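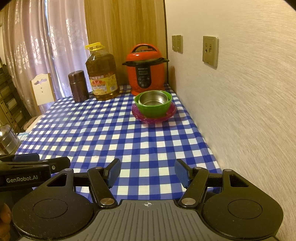

A mesa de xadrez azul e branco, com a loiça empilhada e a panela elétrica lá ao fundo

Categoria: Oportunidades > Casa e cozinha
Tempo de leitura: 2 min

Procuro gente para arrumar, pôr e levantar mesas (a sério!)

Olá a todos! Escrevo em nome da Rokora, e venho à procura de pessoas que gostem de mexer em loiça. Estamos a preparar o Cerudar, um guia prático sobre como se põe e se levanta a mesa em casas normais, daquelas em que a garrafa do óleo fica em cima da toalha e as taças andam umas dentro das outras porque não há armário que chegue. Eu própria tenho uma cozinha assim, por isso estou muito à vontade no assunto.

O trabalho é simples, mas pede paciência. Cada participante vem a três sessões de duas horas no nosso espaço da Rua Macapagal e faz o que faria em casa: tira as taças do monte, distribui os pratos, afasta a panela para caber mais um, volta a empilhar tudo no fim. Depois conversamos um bocadinho sobre as escolhas. Porquê a taça de metal dentro da verde? Os pratos cor-de-rosa ficam sempre por baixo? Há quem tenha opiniões fortíssimas sobre isto e eu adoro ouvi-las.

Quem procuramos:
- maiores de 18 anos, com ou sem experiência em restauração
- pessoas que cozinhem em casa pelo menos algumas vezes por semana
- canhotos, por favor, inscrevam-se! Na última ronda tivemos pouquíssimos
- quem consiga estar de pé a maior parte da sessão (há cadeiras para as pausas, claro)

Temos 23 lugares. Pagamos 30 euros por sessão, por transferência, até ao fim do mês seguinte, e o lanche é por nossa conta. Se vierem de longe, digam logo na mensagem, que ajudamos com o bilhete do autocarro. As sessões começam em julho, de manhã ou ao fim da tarde, e os horários combinam-se com cada um.

Não é preciso trazer nada. Se tiverem um avental de estimação, tragam, que fica sempre bem. Só peço que venham de sapato fechado e sem anéis grandes, que já me riscaram uma travessa de que eu gostava muito.

Para se candidatarem, preencham o formulário na página da Ivadus, que nos trata das inscrições, e escolham a opção «Cerudar – mesa». No campo livre contem-me em duas ou três linhas como arrumam a loiça lá em casa: por cor, por tamanho, ao calhas? Leio tudo e respondo a toda a gente, mesmo a quem ficar em lista de espera.

Publicado a 26 de fevereiro de 2019
2175 visualizações · 30 partilhas · 3 comentários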